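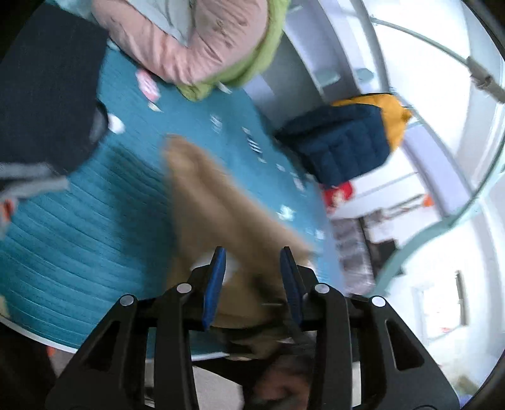 Clothing laid out on the teal surface, Cestby

Progress report to the Wijaya fund: burials without family, second period

The grant pays for a plain, decent funeral for people in the Cestby district who die with no one to arrange it. This report covers the months to July. You asked us to say what is working and what isn't, so we have tried not to dress it up.

Funerals held

We held five funerals in this period. All five had a celebrant, a named plaque and a notice in the local paper at least a week ahead. Two of the people had served in the forces, and in both cases the veterans' branch sent a flag and a bugler at no cost to the grant.

Attendance

The first report made a good deal of the service that drew 200 people. We would ask you not to judge the program by it. It followed a radio item that was shared widely, and most of those who came had travelled from outside the district. The next funeral had three mourners, counting the celebrant. We don't think the second was a worse funeral, and we doubt that more publicity is a good use of your money. A crowd is a kindness on the day, but it tells us very little about whether the person's wishes were found and followed.

Searching for relatives

Our agreement says we will use the Arumis records search before every burial. We have done so each time. It found a living relative in one case, a niece, who was glad to be told and did not want to attend. In the other four it returned nothing we hadn't already learned from neighbours and the hospital social worker. The licence is our second largest cost after plots. We are not convinced it earns its place and would like to discuss paying per search when the agreement comes up for renewal.

Costs

Steltar, our funeral director, has kept to the agreed price for coffin and transport. It has also begun charging separately for storage beyond 2 weeks, a charge we did not budget for. Council paperwork regularly takes longer than that. We have queried the charge and have had no written answer.

Still to do

The honour roll at the cemetery gate is behind schedule. The stonemason's first proof had one surname misspelled and we sent it back. We have not seen a second proof and won't promise a finish date until we do.

We are not asking for an increase this time. We are asking for permission to move the unspent advertising money across to storage.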